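I have now been to the Lomberg Zine and Small Press Fair twice, which makes me a veteran, according to the woman at the door who stamped my hand with a frog. The first time I left after an hour because my parking ran out. This March I took the bus and had no such excuse.

The fair fills both floors of the old Doolan Building, and the map they give you covers one of them. I found the upstairs by following a man carrying a very large papier-mâché moth. He was going up, so I went up. I recommend this as a way of getting around.

Upstairs was where they'd put the comics people. Kiri Waaka had a table by the window with the new issue of Prenden, her long-running series about a town where everyone is either a ghost or a realtor. I own the first 11 issues and had a speech ready about how much number six meant to me. What I said was "I like your tablecloth." She thanked me for that. I bought two copies of the new one by accident and was too embarrassed to hand one back.

At 2 there was a panel called "Who Is Your Villain's Landlord?" with Atif Gondal and Tamsin Bolger, moderated by Tamsin Mudgway. Two Tamsins and one working microphone. Every time somebody in the audience said "this is a question for Tamsin," both of them leaned in and Gondal leaned back and ate a granola bar. He did get the best line of the hour, which was that he's never drawn a spaceship he'd be willing to clean. Bolger talked for a long while about lettering, and I came out of it with strong opinions on the letter G that I've been inflicting on people ever since.

My big purchase was print number 53 from Panya Mahawong's run of Tustico posters. Tustico, if you haven't read it, is her silent comic about a lighthouse keeper in the year 2265, and the poster is nearly all fog. I love it. It cost more than my shoes. It also turns out to be the exact size of no frame sold in this state, so for now it lives on the spare bed under a sheet of cardboard, and guests will have to be the kind of people who sleep on couches.

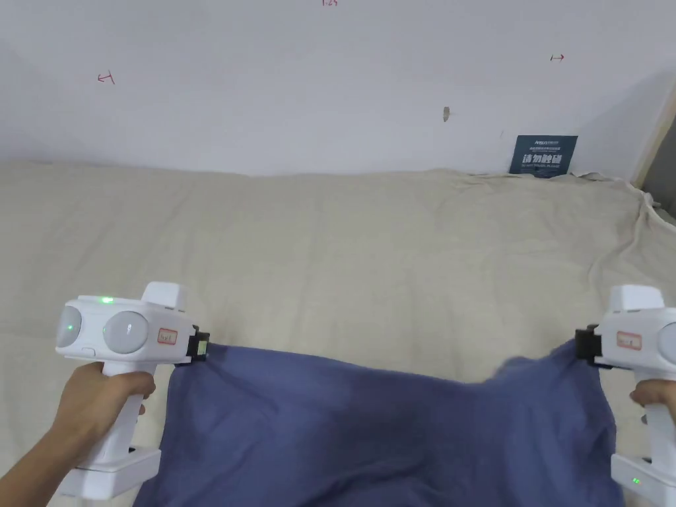 Blue cloth on the mattress cover, one gripper in each hand.

A few practical notes if you're thinking of going next year. The coffee line is shorter downstairs. Bring small bills, because by mid-afternoon every table has run out of change and you'll end up buying a third sticker to make it come out even. The quiet room is quiet until the ukulele workshop starts next door.

I stayed until they began folding up the tables. The moth was still there, propped against the coat check with a SOLD tag on one wing, and I'd like to know who took it home and on what bus. I haven't started the second copy of Prenden. If you want it, leave a comment and I'll mail it to you, tablecloth remarks included.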